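Gutik publishes code of practice for robots that take computers apart

Free guidance covers cables, drives and people's hands, and is open for comment until the end of March

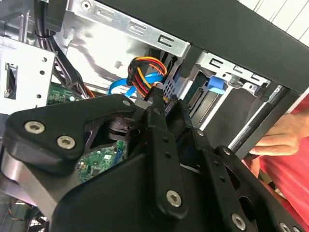
Gutik, the trade body for electronics repair and recycling firms, has published a code of practice for workshops that use robot arms to dismantle desktop computers. The code is titled Working Inside the Case and is free to download. It applies to any job in which a robot gripper enters the housing of a computer that was not designed with robots in mind, which in most workshops means every computer that comes through the door. Drive removal takes up the longest chapter. Two gripper fingers have to work in a bay where red, yellow and black power wires and a blue data cable share the space with the drive, and where a person may have a hand on the rail of the case to hold it steady. Each of those things has its own section in the code.

The document was drafted over 10 months by a working group drawn from Gutik's member firms. Two of them, Brumow and Desjardins, tried out the draft rules on their own benches. Brumow refurbishes office computers for resale. Desjardins strips end-of-life equipment for parts and metals. Tavora, a test house, reviewed the chapters on force limits and stopping.

Why a separate code

Existing machinery safety rules already apply to robot arms in workshops, and the new code does not replace them. Members told Gutik that the general rules say a good deal about fences, speeds and emergency stops but very little about the inside of a computer. Sheet-metal edges, trapped cables and circuit boards lying directly behind the part being removed are ordinary conditions in this trade. Technicians have been making up their own local rules to deal with them, and those rules differed from one workshop to the next and sometimes from one shift to the next.

A survey of members carried out before drafting began found that most workshops with a robot arm also had a person within reach of it for at least part of every job. The most common reason given was holding or turning the case. Older towers come in many sizes and few workshops have a clamp that fits them all.

Hands on the case

The working group spent more time on this question than on any other. An early draft banned hand-holding altogether. Both trial workshops reported that the ban was being worked around within the first few days, and the group took it out.

The published code allows a person to steady a case by hand under set conditions. The arm must be in its reduced-speed mode. The hand must be on the outer frame or a rail, and never inside the drive bay or on the part being removed. The person holding the case must have a stop control within reach of the other hand. Before the arm moves, the operator must say that it is about to move and wait for a reply.

Where a workshop handles more than 300 cases a month of the same model, the code says that a fixture should be made or bought and that hand-holding should end for that model. Brumow has since made fixtures for its three most common towers – the drawings are included as an annex and may be copied freely.

Loose sleeves, lanyards, rings and bracelets are not permitted within reach of the arm. Gloves are left to the workshop's own risk assessment. Members were divided on them, as a cut-resistant glove helps with sheet metal but can be caught by a moving link.

Cables before drives

The code sets a fixed order for removing a drive. The computer is disconnected from the mains and left to discharge. Power and data cables are then released at the connector, by hand or by gripper, and moved clear of the path the drive will take. Screws or clips come next, and the drive last.

A gripper may close on the body of a connector. It may not pull on wires. If a connector does not come free at the set force, the arm must open, back out along the path it came in by, and call for a person. It may try once more after the person has checked the connector. A third try is not allowed.

Force limits are given in a table. The upper limit for closing on a SATA connector body is 30 newtons, and workshops are asked to start lower and work up on scrap machines. The limits were set from bench trials at Desjardins and checked by Tavora. Gutik expects to revise them as more workshops send in results.

The drive's own contacts must not be touched by the fingers at any time if the drive is meant for reuse. For drives going to destruction the rule is relaxed, but the fingers must still stay off them until the drive has been logged.

What lies behind the part

Before a gripper enters a case, the operator must check what is behind and below the part to be removed. In many towers this is the motherboard. The code asks for a travel limit to be set for each model, so that the fingertips and the links behind them cannot go past a fixed depth. The working group added the words about links after both trial workshops reported near misses in which the fingertips were well clear but another part of the gripper was not.

Wrist cameras are recommended for work inside the case. The code notes that a camera at the wrist sees the fingers well and the operator's surroundings poorly, and that it must not be the only means of checking where people are standing.

Records

Workshops that follow the code must keep a short log for each arm. It covers stops, dropped parts, damaged connectors and any contact with a person, however slight. A one-page form is supplied. Logs are to be kept for three years and shown to customers on request where data-bearing drives are involved.

Damaged parts are to be photographed and set aside until the log entry is complete. Gutik is asking members to send in their log totals twice a year, without customer details, so that the force table and the travel limits can be checked against everyday use.

Status and next steps

The code is voluntary. Gutik members may say that they follow it once they have carried out the self-assessment in the final chapter and had it countersigned by another member firm. Non-members may use the text but not the Gutik mark.

Comments are invited until the end of March, using the form that comes with the download. Gutik would particularly like to hear from workshops that dismantle small-format desktops and all-in-one machines, which were not part of the bench trials. Laptops are outside the scope of this edition and will be dealt with separately – work on that document starts in the summer.

A half-day training session based on the code will be run at Brumow and at Desjardins. Places are limited to 10 people per session so that everyone can spend time at the bench. Booking is through the Gutik office.

Notes for editors

Gutik represents firms that repair, refurbish and recycle electronic equipment. Its members range from single-bench workshops to large recycling plants.

Working Inside the Case is available in English only at present. Printed copies can be ordered from the Gutik office at cost.

Press enquiries should be sent to the Gutik press desk, which is staffed from 9am to 4pm.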